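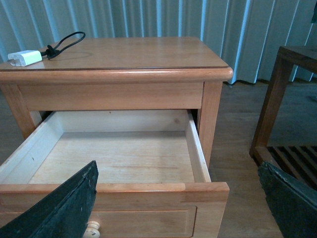

I finished the Druda book at one in the morning, which at my age is a thing you pay for, and I've been wanting to tell somebody about it ever since. My husband got the short version over breakfast. You're getting the long one, so put the kettle on.

The book is called The Last Reel at Cutbridge, and it's by Higinio Arriaga, who spent most of his working life as a projectionist before he ever tried to write a novel. It follows a small-town movie house, the Bellamy, from the night it opens to the night the new owners turn it into a carpet showroom. The woman who runs it through the middle years is called Druda, and she's the reason I've been calling it the Druda book to everyone I know (sorry, Mr. Arriaga, it's a fine title, I just can't hold on to it).

I should say that I'm an easy mark for anything to do with old theaters. My aunt sold tickets at one, and I spent whole summers in the back row with a paper bag of peanuts, watching the same picture four or five times until I could say the lines along with the actors. So when Arriaga has the kids in the front seats mouthing every word of a western they've seen all week, I had to stop and call my sister. She remembered the peanuts too. She also remembered that I used to throw the shells, but we don't need to go into that.

What I liked best is how much plain work there is in it. Druda counts the house every night and writes the number in a ledger, and the chapters are headed with those numbers instead of titles. The big one is 1,984, the most tickets she ever sells in a single week, and you turn the page feeling so pleased for her. Then the next chapter is headed 216 and your heart just sinks. He never explains what went wrong that week. You find out a good sixty pages later, in the middle of a conversation about a broken boiler, and I went back and read the whole 216 chapter over again with my hand on my mouth.

There's a long stretch about the projection booth that I suspect some readers will skip. Please don't! I know nothing at all about carbon arcs or changeovers and I was glued to it. There's a scene where the film snaps during a love scene and young Tomas has to splice it back together while the audience stamps its feet, and I think I held my breath for three pages. You can tell Arriaga has stood in that booth himself.

Now, I did have my grumbles. The middle sags a bit when Druda goes off to the city to meet the distributors. There are a lot of men in offices and I could not keep them straight – there's a Mr. Hale and a Mr. Hall, for heaven's sake, and they're on opposite sides. And the romance with the piano tuner never quite warmed up for me. He's forever arriving and leaving and looking at the rain.

My friend Geum-ok Joo, who lent me the book and has far more patience than I do, says the piano tuner is the whole point and I should read it again with him in mind. She wrote me a long email about it. She thinks he's the only person in the story who never once sits down to watch a movie, and that Druda can't forgive him for it. Well, I hadn't noticed that, and now I can't stop thinking about it, so perhaps I will go back after the holidays.

It came out in June from a little press called Nurnska, in a first printing of 2,000 copies, so you may have to ask your bookstore to order it. The library here had one copy and a waiting list when I checked. The paperback has nice big type, which I appreciated, and a map of Cutbridge at the front that I flipped back to constantly.

Next up is a collection of old movie reviews that Geum-ok also pressed on me, and it's as thick as a loaf of bread, so I may be some time. If any of you have read the Arriaga, do write and tell me where you stand on the piano tuner. And if you had a Bellamy of your own growing up, I'd love to hear what they sold at the counter.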